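Good practice when collecting with hand-held grippers at home?
Posted in Robots and Automation, Thursday, September 12, 2024

Sidra Hashmi
Hello all, and apologies in advance for the length of this! I've been asked to write a short set of house rules for our little group in Katside. We record everyday table tasks with a pair of hand-held grippers (the sort with marker cubes on the side) and up to now everyone has done it their own way. One person tidies the table between takes, another leaves everything where it landed, and our recordings are a bit of a jumble as a result. Is there a recognised standard for this kind of work, or does everyone make up their own? I'm mostly after things like how to hold the grippers, what should be on the table, and where other people in the room ought to be. We're hoping to have something pinned up before the next lot of newcomers arrive.

Swati
No official standard that I know of, we just have a sheet on the wall. Main one is keep your sleeves and fingers off the markers. And charge everything the night before!!

Teodoro Aranda
Welcome, Sidra, and what a sensible thing to be doing before the newcomers come along. I helped to write the rules we use at Lestetti back in May, and I'm very happy to share what stuck (we began with 11 rules and now have 9, and I can't say I miss the other two). There are general safety standards for robot arms, and you should certainly read up on those if you ever put an arm in the same room, but for people working by hand I've only come across in-house rules.

Start and finish each take with both grippers held still over the table, marker cubes in clear view of whichever camera is doing the tracking. Move at the speed you'd use to lay a table for somebody you like. If you fumble something, carry on and note it down afterwards; please don't stop and restart halfway, it makes a dreadful muddle for whoever sorts the files.

As for the table, we ask for ordinary things that people really do leave lying about. 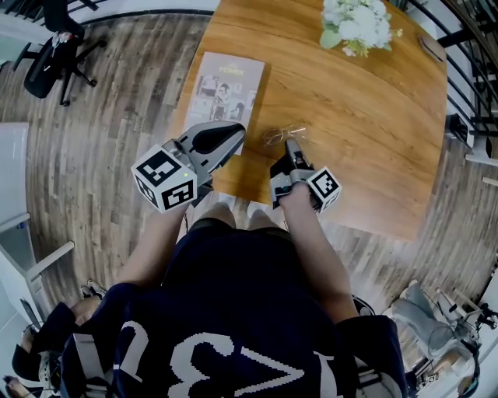 Glasses deserve a rule of their own, by the way. Ours says to pick them up folded and by the frame, never by the lenses, and to use an old pair that no one needs for reading. Books and booklets are fine so long as you're allowed to record the cover, so do ask first, particularly if there are photographs of people on it.

Anyone else in the room should know when you're recording and keep their hands away from the table. Cables and stands want to be well clear of your feet, as you'll be looking at your hands the whole time and won't notice them. We also rest after every 3 takes, as wrists get tired sooner than you'd think and the movements go sloppy.

Do put your sheet up here when it's written, I'd love to pinch a few ideas from it!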